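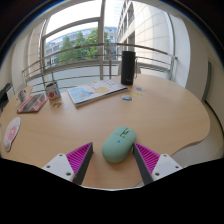
19 April 2022

Milagros Mateos has been looking for one letterer for six years. Not full time — she has a day job at a print shop in Rivas — but most evenings, and all of last December.

The letterer signed as Zanerska. No first name. Just that, very small, in the bottom margin of the last page of a run of romance and crime comics put out by a little outfit called Budow. The signature shows up on 32 stories. After that, nothing.

"I bought a box of old comics for the covers," she told me. "I wasn't reading them. Then I noticed the lettering was better than the drawing. Much better. And I thought, well, who is that?"

We talked by phone, then again two days later when my recorder ate the first half. She was nice about it.

Her first stop was the census. She had no age, no street, not even a sure spelling. She tried Zanersky, Zanerski, Sanerska, and one clerk's version that she says looked like a sneeze. She ended up with 136 possible households and read every page by eye.

"The index is only as good as the person who typed it. So I stopped using the index. It's slow. You get to know the handwriting of the census taker, you know when he was tired."

What came out of it was a family with two daughters, the father a sign painter. That was the good part, the sign painter. The older daughter, Helena, is listed at home with no job. The younger, Irena, is down as "artist, printing co." Ten years later she's gone from the household and the parents have moved across town.

Is Irena the letterer? Mateos won't say yes.

"I'd say probably. I've been told off for saying probably. But I don't have a pay stub, I don't have a letter. I have a girl with the right name in the right city who worked for a printer."

The person who told her off was Jhair Ccori, who runs a small comics index and has 670 Budow pages scanned so far. He joined our second call, late, from a train. Bad line. He thinks there could be two hands behind the signature.

"Look at the letter G," Ccori said. "In the early stories it has a spur. Then no spur. Then it's back. People change how they letter, sure, but they don't usually change back."

Mateos has heard this before. She thinks it was a different pen. They went back and forth on the G for a while and I stopped taking notes, which I regret now.

They do agree about Cison, the company that bought up Budow's inventory and reprinted some of it. Cison trimmed the margins. In the reprints the signature is just cut away, so anyone working from those copies would never know there was a name to look for. Ccori has only 4 stories where he can lay the original and the reprint side by side. In all of them the name is missing from the later one.

"It wasn't mean, I don't think," he said. "The page size was smaller. Somebody had a ruler."

I asked Mateos about a death record. She has one that might fit, for an Irena with a married name, born the right year. The informant was a neighbor, and the line for parents says unknown. She ordered the full file and got a letter back saying it could not be located. Ordered it again. Same letter, diffrent signature.

She's also written to people who share the married name. Most didn't answer. One woman sent back a recipe card that had belonged to an aunt, hand lettered, all capitals. Mateos keeps it in a plastic sleeve and has compared it to the comics more times than she wants to admit.

And? "The R is right. The S is right. The rest, I want it to be right, so I'm the wrong person to ask." She gave a copy to Ccori without telling him what she thought. He's had it three weeks.

"I'm working on it," he said, and then the train went into a tunnel.

Next for her is the city directories, which list jobs year by year and havent been scanned. She has to go in person and book a table. She's booked two mornings. She plans to start with the sign painters and work out from there — the father first, then whoever was renting next door to him.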